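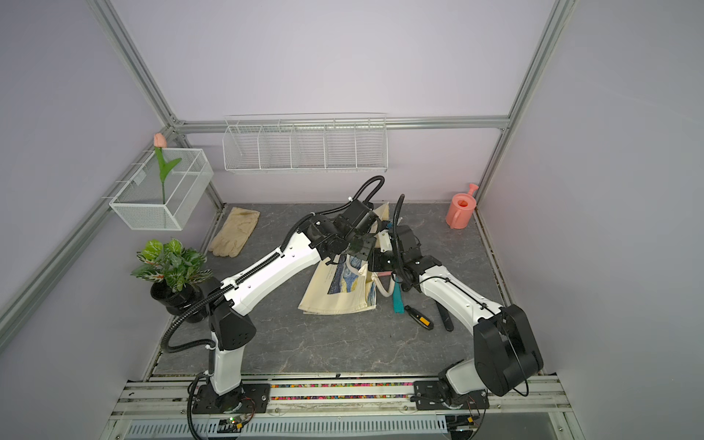
A canvas tote bag in a workspace.

Wanted: people who carry too much stuff

Sorkik is a small magazine about everyday objects, read by 894 subscribers and at least one dentist's waiting room. For our November issue we want to know what people haul around all day and why their shoulders put up with it. We're looking for 144 adults in and near Privthorpe to keep a bag diary.

The work is light, even if your bag isn't. For 3 weeks you write down what goes into your everyday bag in the morning and what comes out at night. Receipts count. So do the umbrella you've carried since spring and the granola bar that has become mostly a texture. At the end you sit down with one of our writers at the Awad Building for an hour and go through the diary together. There will be coffee, which past participants have described as "provided."

You should be 18 or older, carry a bag at least four days out of seven, and be willing to tell a stranger how many pens you own. Any bag will do: tote, backpack, briefcase, diaper bag. Fanny packs are welcome and will be treated with respect. We already have plenty of graduate students – please stop forwarding this to your department.

We pay a flat fee of $75 when the diary is handed in. Half-finished diaries get half the money. Diaries obviously written in one sitting on the last night get a long look across the table.

Names are left out of the printed piece. Contents are not, so if you carry something you'd hate to see in a magazine, leave it home or leave it out.

To apply, send some 600 words on the worst thing you ever found at the bottom of a bag. Spelling doesn't matter. Mail it to Bag Diaries, Sorkik, Awad Building, Privthorpe, by 3 Apr 2020. We answer everyone, slowly.

© Sorkik, Privthorpe | Contact | Back issues | Back to top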